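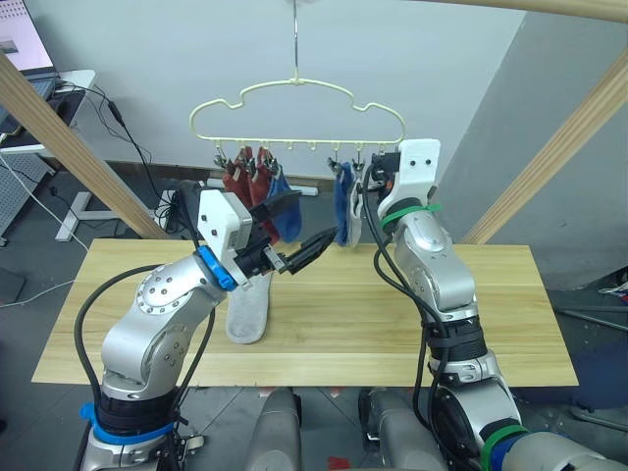
Socks clipped to a cream plastic hanger, over a light wooden tabletop.

I'd been in the door less than a minute when I was handed a mug of tea and a half-finished heel. "Hold that," she said, "and don't let the needles slide out." So I did my first few questions sat bolt upright in her kitchen in Borley, scared to move my elbows!

She has been knitting socks for 11 years and selling them for most of that, first at Gallden market and now by post as Himora (the name of a boat her grandad had, if you were wondering - I was). She had 12 pairs on her stall that first March and sold two. "One of those was to my aunt," she says, "and she asked for money off."

I wanted to know about wool, having ruined a lot of it. She likes a plain four-ply with a bit of nylon in. "People want pure this and pure that, and then they walk to the shops in it and write to me about the hole." The dark green everyone asks for comes from Bayram, a small dyer she found by ringing the wrong number, and she buys 2000 grams of it at a go.

And the washing? Cool, by hand if you can be bothered, and never on the radiator. "Peg them by the toe. I will die saying it. If you peg the cuff it goes all baggy and then it's my fault." I have pegged the cuff my whole life. I kept quiet and looked at my tea.

She does get fed up with it sometimes, mostly in the run-up to Christmas, when the orders go past 200 and her thumbs start to ache. Last winter she put the needles in a drawer for a month and did jigsaws. "Lovely, it was. Then my feet got cold."

She's taking orders again from March, in the green, a mustard and a grey she isn't sure about yet. I've asked for the mustard.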